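Chapter 3
Before You Spend Anything

Reading time: 14 minutes

I bought my first robot arm in a hurry. It was September, the department had money that had to be gone by the end of the month, and I had a catalogue open on one side of the desk and a cold cup of tea on the other. I picked the arm with the longest reach, because long reach sounded good, and I sent the order off before lunch feeling very pleased with myself.

The arm arrived and it was lovely. It also needed a kind of power supply we didn't own, a mounting plate we hadn't ordered, and a table that didn't wobble (ours did, badly). There was no gripper. I'd looked at a photograph of the arm holding a bottle and taken it for granted that the gripper came with it. The small print said otherwise, in very small print indeed. So for most of that winter we had a beautiful arm that could wave at us and do nothing else.

I tell you this because the rest of the chapter is going to sound a bit like your gran going on about saving for a rainy day, and I'd like you to know that I came by it the hard way.

3.1 Start with the job

When Lamisi Arthur took over the teaching lab at Drostton, she did something I'd never thought of doing. She refused to look at any arms at all until she had written down, on one sheet of paper, what the arm was supposed to do. Her sheet said something like this: pick up small boxed goods from a table, turn them over, put them down again, and let students watch from close by without anyone getting hurt. She stuck it on the wall above the phone. Every time a salesman rang, she read it to him.

You'd be surprised how much that one sheet settles. Small boxed goods tells you the arm doesn't need to lift much. A table tells you how far it has to reach, once you've been over with a tape measure. Students close by tells you a great deal about speed and about guarding, and we'll spend the whole of Chapter 5 on that.

Try it for your own project before you read on. Write the job in everyday words and leave out every number you can't explain. If you've put "high precision" on there, cross it out and ask yourself how far out the arm could be before something went wrong. Putting a box in a tray, you can often get away with being a few millimetres off. Putting a peg in a tight hole, you can't, and you'll pay for the difference!

3.2 The price on the page

Now the money. The figure on a quotation is the price of the thing in the crate, and the thing in the crate is only part of what you're buying. I like to sort the rest into two piles, what you pay once and what you keep on paying.

In the first pile go delivery, the table or stand, the mounting plate, the gripper or other tool, the controller if it's sold separately, any cameras or sensors, the computer, the emergency stop, and the time somebody spends putting it all together. In the second pile go spare parts, service, software licences, training for new people, and electricity (which is usually the smallest of the lot, although it's the one everybody asks me about).

Mylene Soriano, who did the buying for a packing firm called Brillavent, once let me go through her folder for a single cell. The arm itself took up one page. The fixings, brackets and cables came to 1,494 pounds between them, and not one of those items had been in the first budget. They'd been bought in dribs and drabs, a bracket here and a lead there, each of them too small to bother anybody. Mylene only found the total when she sat down and added up the receipts.

So put a line in for small parts from the start. I don't have a magic percentage for you, and I'd be wary of anyone who does. Ask somebody who has built something similar and see what they spent. People are very open about this sort of thing once you've owned up to a mistake of your own first.

3.3 What goes on the end

The tool on the end of the arm deserves a budget of its own, and I mean a separate line with its own date and its own person looking after it. Arms are sold to do nearly anything. Tools aren't. A gripper that's happy with cardboard may be hopeless with a plastic bag, and one that copes with both may be too wide to get into your tray.

Jomar Saludo and I used to argue about this over lunch. He'd spend the bulk of the money on the arm and make do with a cheap gripper, on the grounds that you can always swap the gripper later. I'd do it the other way about. We never settled it, but we did agree that you have to weigh the tool before you choose the arm. Every gram of gripper comes off what the arm can lift, and so does every bracket, sensor and length of cable you strap on beside it.
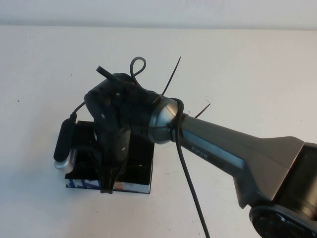
Cables are the other thing that gets left out of plans. A tool with a motor needs power and usually a signal lead as well, and both of those have to follow the wrist wherever it goes. Leave them too short and they'll tug. Leave them too long and they'll catch on the work. Plenty of good rigs get by on cable ties for years, and I've no quarrel with that, but you should still put down a few hours for routing everything, running the arm slowly through its whole range and moving the ties that turn out to be in the wrong place. You'll do it more than once. Buy the big bag of ties.

3.4 Time is on the bill too

Erlinda Quiambao has a rule that I've pinched for every project since I heard it. She takes the supplier's delivery date and books nothing at all for the 2 weeks after it. No demonstration, no visitors, no students. Those weeks are for finding out what's missing.

At Gromon they did the opposite. The arm was due one morning and the managing director was due that same afternoon. I'll leave you to picture it. The arm came on time, too, which is the part that still makes me wince for them, but the plug on the controller didn't fit the socket in the wall and the whole party stood about admiring a crate.

If you're ordering from abroad, ask what's in the box, what language the manual is in, and who picks up the phone when you ring. Ask how long a replacement joint takes to reach you. One supplier told Maricel Galang 60 days for a spare motor, quite cheerfully, and she went straight off and bought a second motor to keep in the cupboard. It felt like a waste to her boss. She put it down as insurance and it went through without another word.

3.5 A first go at a budget

By the end of this chapter you'll have put together a full budget for the Saha sorting cell, which is the project we'll be carrying through the rest of the book. For now I only want a rough one. Take a sheet of paper and rule it into three columns. The first is for what you need, the second for what you think it costs, and the third for how you know.

That third column is the one I'll be reading. "Written quote" is a fine answer. "Rang them up" is all right for now, provided you put down the name of the person you spoke to. "Guess" is allowed as well, and I'd much sooner see an owned-up guess than a tidy figure with nothing behind it. Put a ring round every guess when you've finished. Those are the phone calls you'll be making in Section 3.6, so keep the sheet somewhere you can find it.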